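Lilura signs up to supplier code on fair work and lower energy use

Lighting supplier Lilura has adopted a supplier code of conduct covering fair pay, safe working conditions, waste and energy use. The code applies from March to every firm that makes, packs or ships goods on the company's behalf.

Under the code, suppliers must keep written records of working hours and wages, allow staff to raise concerns without penalty, and report their electricity use once a year. Suppliers that fall short will be given 18 months to put matters right before contracts are reviewed.

Lilura sells LED fittings to offices, shops and public buildings, and buys parts and finished goods from 800 suppliers. The first to sign were Pollex, which makes drivers and control units, and Osman, which supplies aluminium housings.

Pallavi Mittal, Managing Director of Lilura, said: "Our customers ask where a fitting comes from and who made it, and they are entitled to a clear answer. The code sets out in plain language what we expect of the firms we buy from - and what they may expect of us, including payment on time."

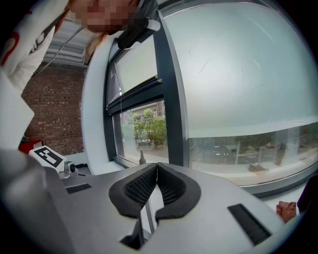 A person in a white jacket leans over the equipment.

Checks on the larger sites will be carried out by Prurkon, an independent auditor, over a period of four years. A summary of the findings will be published each year on the Lilura website, with the names of individual workers removed.

Smaller suppliers will not be charged for their first audit. Lilura has also prepared a short guide for firms that have not written a workplace policy before, and 1,000 printed copies will be sent out with purchase orders.

Yutong Deng, Head of Responsible Sourcing, said: "Many of the smaller firms already work to a good standard but have little on paper. We have kept the forms short and will help with them where we are asked."

The full text of the code is available on request from the Lilura press office. Suppliers with questions about the timetable should speak to their usual buyer.

ENDS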